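Subject: Re: Evening meals on the 3-month plan
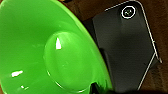
Hi Marit,

I had the same problem in April. The plan allows 400 calories for dinner and I was hungry again before bed every night. My coach at the Ositcombe gym told me to move 200 of my lunch calories to the evening and leave breakfast alone. It took a couple of weeks to get used to - mostly the smaller lunch - but I stopped snacking at night.

I wouldn't drop the strength classes. I skipped 2 of them and felt worse for it.

Unathi Radebe

On Aug 14, 2024, Marit Løken wrote:
> Has anyone here changed the dinner portions and still lost weight?
> I'm down one dress size but the evenings are hard. I'm thinking of
> giving up the strength classes so I'm not so hungry.
> Marit

3 comments | 2 shares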